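February 2019
Aksel Hjaltested

The boiler man came back this morning and charged 535 for a part that looks like a bottle top. He says it should last. The old one was fitted in January and was supposed to last as well. I paid him and put the receipt in the tin with the others.

Walked up to Buradville after lunch to ask about the allotment. I am still second on the list for a plot at Mutwood, the same place I held before Christmas. The woman in the office said two people had moved away but both had passed their plots to family, and this is allowed. I asked to see where it says so. She is going to find out. 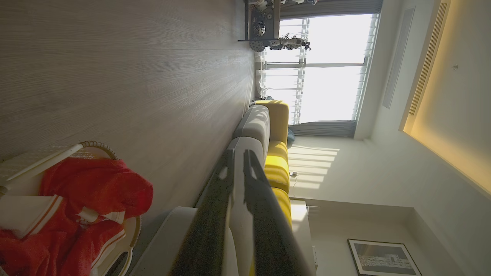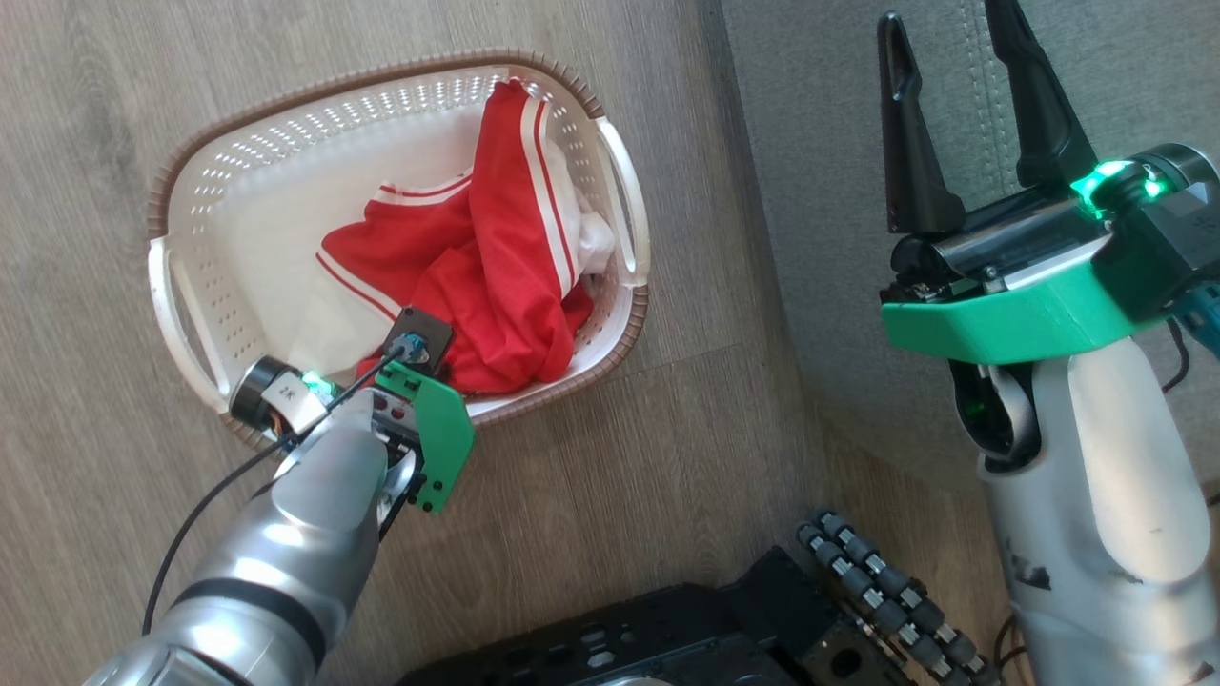

Page last changed: February 2019, 2 edits

Bought seed potatoes anyway – a small bag from Mulder, and some broad beans. If there is no plot by the time they sprout I will put them in sacks by the back door. My father grew them that way one year and we had enough for a few dinners.

Rain from four o'clock on. Did the accounts with the radio on. The car came to 760 over the winter and the heating to 1,188, so there will be no new bicycle before summer. The old one needs a back tyre and a brake cable, and I can fit both myself.

Rang my sister in the evening. She has given up on the Fivetti coffee machine and gone back to a pot on the hob. She wants me to come down at Easter – I said yes, if the trains are running.

Soup for supper. Must remember to ring the allotment office again and to post the form for the library card.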